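Clear boxes or opaque for craft stuff? Converted and a bit giddy about it
Print this thread | E-mail to a friend
Filed under: Home & Tidying > Storage > Boxes, Baskets and Shelves

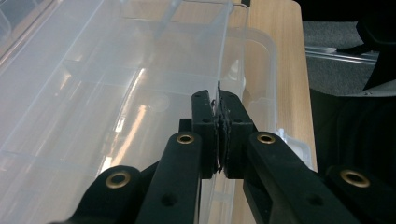 lucian_b
So I've gone over to big clear boxes for all the sewing and wool and I can't believe I left it this long! For years it was shoeboxes and a blanket chest, and every time I wanted the blue bias binding I had the whole lot out on the floor. Now I look at the side of the box and there it is. I've got two so far, from the market in Lundcombe, and I'm going back for more. Do you label yours as well, or does being able to see in do the job?

melur_s
Welcome to the club! Label them anyway. I thought I wouldn't need to, then I filled one with fat quarters and from outside it was just a lot of folded edges. A strip of masking tape on the short end, marker pen, finished. Peels off when you change your mind, and you will.

Sorin Ursu
I'll be the grump. Clear plastic on an open shelf looks like a stockroom to me, and it fades things. My wife's embroidery threads sat near a south window for one summer and the reds went pink down one side. We have grey Skoryk crates now and a list taped inside the cupboard door.

lucian_b
Ouch, poor threads! Mine will live in the alcove where the sun doesn't get to, so fingers crossed. I do love a list but I know I'd never keep it up.

cucbui
Frosted ones are a nice halfway house, Sorin — you get the colour of what's inside without seeing every tangle. I've had mine since I started quilting and I'm still pleased every time I open the cupboard. One thing though, don't fill a big box with fabric right to the top. I weighed mine on the bathroom scales and it was nearly 700 g for one small bundle of denim, so you can imagine the whole thing.

Sorin Ursu
Frosted I could live with. Not on show.

alina.surdu
Can I put in a word for smaller boxes inside the big one? I use old Katetti takeaway tubs for buttons and zips, then stand them in the large box so I can lift one out. 400 g balls of wool go round the outside. It's made me so happy I did the Christmas ribbons the same way in September!

melur_s
Oh that's good, I'm pinching that. Do the tubs slide about when you carry it?

alina.surdu
A bit, if it isn't full. I tuck a tea towel down the gap.

lucian_b
Tubs saved from tonight's curry, then! Going to wash the boxes out first with warm water and a drop of washing-up liquid. Does anyone dry theirs upside down or just wipe them?

cucbui
Wipe, then leave the lid off overnight.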